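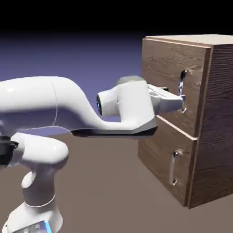 Last changed: November, 4:43 p.m.

Ticket 3246
Subject: Shared calendar shows wrong times after mail server move
Opened by: Jacqueline Masson, Endthorpe office
Assigned to: Dindo Estrella, Lacson help desk
Status: Closed

Reported problem

Meetings in the shared calendar "Endthorpe Front Office" show one hour later than they should. Personal calendars are fine. The problem started the morning after our mailboxes were moved from the old Kasport server to the new one. Everyone in the Endthorpe office sees the same wrong times, on both desktop and phone. The Lacson office sees the correct times for the same meetings.

I have already restarted my computer, signed out of mail and back in, and removed and added the shared calendar. None of that changed anything.

J. Masson

Log

9:10 a.m. (Estrella)
Called Jacqueline. Confirmed that a meeting she knows is at 10:00 shows at 11:00. Opened the same meeting from my own account and it shows at 10:00. Asked her to check the time zone on her computer. It is set correctly and the clock is right.

9:25 a.m. (Estrella)
Asked her to create a new test meeting in the shared calendar for 1:00 p.m. It saved and displayed at 1:00 p.m. So new entries are fine and only the ones made before the move are off. Deleted the test meeting.

9:50 a.m. (Estrella)
Looked at the raw properties on two of the wrong entries. Both carry a custom time zone block called "Irkar-Local" in place of a standard zone name. The Irkar sync tool wrote these when the front office used it to share bookings with the conference rooms. The tool was taken out of service before I started here, but its entries stayed in the calendar. The block has its own rules for daylight saving and they are out of date.

10:40 a.m. (Estrella)
Compared with a backup of the old server. Same block in the same entries, so the move did not alter them. The old server had a mapping file that translated "Irkar-Local" to the normal zone. That file was not copied over. The Lacson mailboxes have not been moved yet and are still reading through the old mapping, which explains why we see correct times here.

11:15 a.m. (Estrella)
Copied the mapping file to the new server and restarted the calendar service. No change on Jacqueline's screen. The service log says:

zone map: line 43: unexpected character, file skipped

Line 43 is a comment with a curly apostrophe in it. The old server ignored it. Removed the comment, saved the file as plain text and restarted again.

11:30 a.m. (Masson)
Times are right in the web version now. Desktop still shows the old wrong ones. My phone is half and half: this week is right, next week is not.

11:45 a.m. (Estrella)
The desktop program keeps a local copy and will not refresh old entries by itself. Steps sent to the whole Endthorpe office:

1. Close the mail program.
2. Open it again while holding down Shift. A window with repair options comes up.
3. Choose "Clear offline items" and pick only the shared calendar.
4. Wait until the status line reads "Up to date." With a large calendar this can take up to 200 seconds.

On phones, turn calendar sync off, wait a minute and turn it back on. Do not delete the mail account from the phone. Unsent drafts are lost if you do.

1:20 p.m. (Masson)
Did the steps on the desktop and the phone. Both are right. Everyone else at Endthorpe is right too, except the reception computer, which gives "Cannot open repair options."

1:35 p.m. (Estrella)
Reception is on an older version of the mail program that has no repair window. Connected remotely, closed the program, renamed the local data file and let it build a new one. Calendar is correct after the rebuild. Put the machine on the list for the next update.

2:50 p.m. (Estrella)
Replaced the "Irkar-Local" block with the standard zone name in all future entries, so they no longer depend on the mapping file. Past entries left as they are. Repeating meetings had to be done as a series. If a single date in a series had been moved by hand, please check it.

3:30 p.m. (Masson)
Checked. The supplier call had one moved date and it had gone back to its original slot. I fixed it myself. Everything else looks good. OK to close.

4:43 p.m. (Estrella)
Added the corrected mapping file to the checklist for the Lacson mailbox move. Closing.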